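Kapitel 4
Schraubverbindungen an Gehäusen und Abdeckungen

4.1 Einführung

Lösbare Verbindungen werden überall dort eingesetzt, wo ein Bauteil zu Wartungszwecken wiederholt geöffnet werden muss. Gegenüber Kleb- und Nietverbindungen lassen sie sich zerstörungsfrei trennen. Dem stehen ein höherer Montageaufwand und die Gefahr des selbsttätigen Losdrehens gegenüber. Die Bezeichnungen in diesem Kapitel folgen der Darstellung bei Phetsri und Anghel. 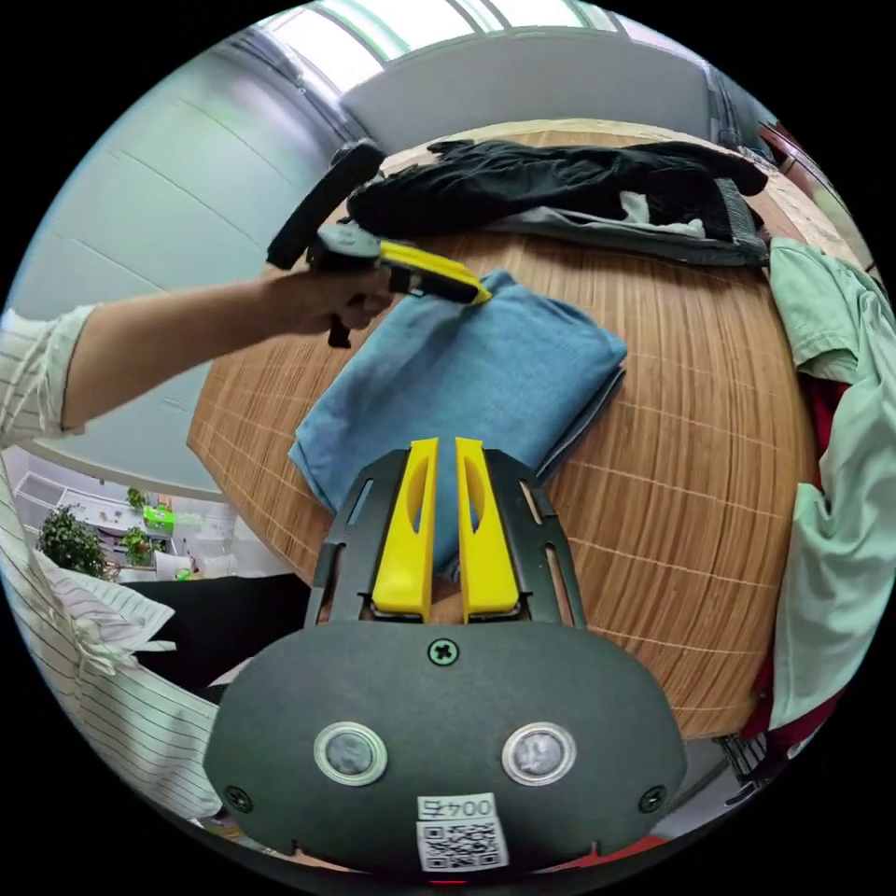

Die Anordnung der Schrauben richtet sich nach der Steifigkeit des Deckels und nach der zulässigen Spaltbreite der Trennfuge. Bei kleinen, gewölbten Schalen genügen häufig wenige Befestigungspunkte. Das dunkelgraue Gehäuse in der Abbildung zeigt eine Kreuzschlitzschraube zwischen und über den beiden runden Tasten sowie je eine kleinere Schraube nahe den unteren Ecken. Unterschiedliche Kopfgrößen an einem Bauteil sind bei der Wahl des Werkzeugs zu beachten, da ein zu kleiner Schraubendreher den Kreuzschlitz beschädigt.

4.2 Vorspannkraft

Für die Berechnungen in Abschnitt 4.3 wird eine Vorspannkraft von 1000 N je Schraube angesetzt, im Vergleichsfall 2000 N. Die Klemmlänge beträgt 40 mm. Setzerscheinungen in der Trennfuge bleiben zunächst unberücksichtigt; sie werden in Abschnitt 4.5 am Beispiel der Pumpenabdeckung Plunar behandelt. Reibwerte sind Tabelle 4.1 zu entnehmen.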